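I've been putting off a page for the Cutgate summer sleeping mat for ages, mostly because it's a mat, and what do you say about a mat? Quite a lot, apparently, going by my inbox. So I'll try to answer everything in one go, starting with the thing people ask most: can you leave it on the bed all day and use the bed like a normal bed?

Yes! I do. Mine goes on in April and stays put until the nights turn chilly, and in between it gets sat on, napped on and used as my laundry table (the bed is the only flat surface in my place big enough to fold on, and I bet yours is too).

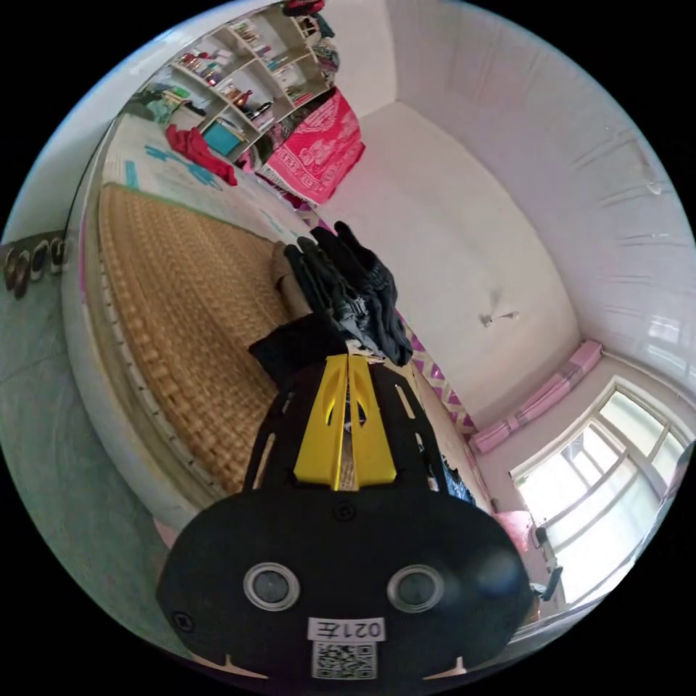
*Woven mat on a white curved bed frame, with a crumpled bundle of dark clothes held in yellow gripper fingers.*

## How it feels

Cool when you first lie down, then just sort of neutral. If you've only ever slept on cotton sheets it'll feel firm and a little slick for a night or two. I like it with nothing on top, but plenty of people lay a thin sheet over it and say they still get most of the benefit. It won't make a soft mattress hard, so don't buy it for your back!

The weave is fine enough that thin T-shirts and pajamas slide across it without grabbing. Chunky knits are another story. I keep my one loose-knit cardigan well away from it, and if you wear rings with raised stones I'd take them off before bed.

## Folding on it

Okay, this is the part I get weirdly excited about. A quilt top or a fitted sheet gives under your hands when you smooth something out, and you end up chasing wrinkles from one side to the other. The mat stays flat. You can lay a thing down, push the creases outward with your palms, and they go.
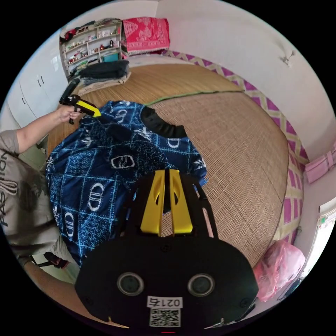 Big printed pieces are the easiest to get square, I find, if you've got a grid or a stripe to line up. Bring one line of the print over to meet another and your fold is straight. Plain black stuff I just do by the seams and hope for the best.

I'll also say that slippery fabrics need a shake first. Pick up one end, let the rest hang, get the twist out of it, and only then put it down. Trying to untwist something while it's lying on the mat takes three times as long, and I say this as someone who did it that way for years.
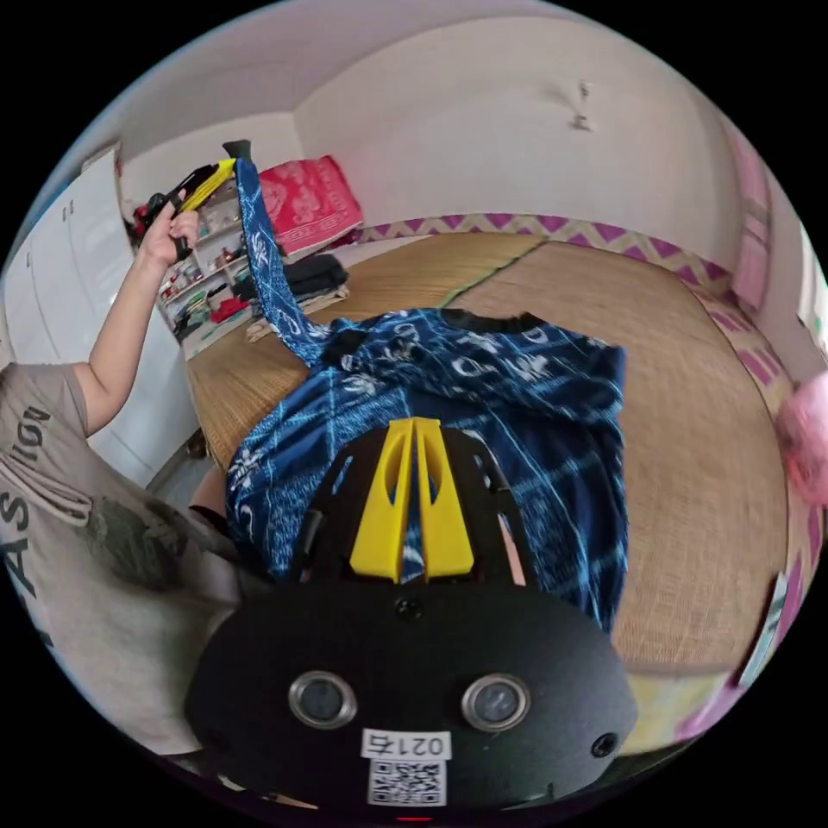 *Indigo-blue print in loose folds, one end lifted in a long twist.*

## Cleaning and storing

- Wipe with a damp cloth, going with the weave. No soaking, and please no washing machine.
- Dry it flat and out of strong sun. An afternoon by an open window does it.
- Vacuum with the soft brush if you've got a pet that sheds.
- Roll it for the winter, never fold it. The roll fits upright in the Redside storage tube or behind a door. 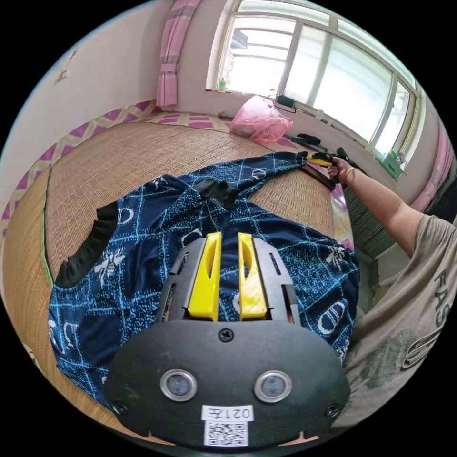 Dark clothes can leave a little dye behind if they're new and still damp, so let those dry all the way before they go anywhere near the mat. If you do get a mark, dab it right away with plain water. I wouldn't use bleach on it.

## Ordering

The mat is $116, and a spare set of corner elastics is $9. Shipping is free on anything over $50. Send me your mattress measurements if you're not sure of the size and I'll check before it goes out. Returns are fine if you haven't slept on it. Just roll it back up the way it came.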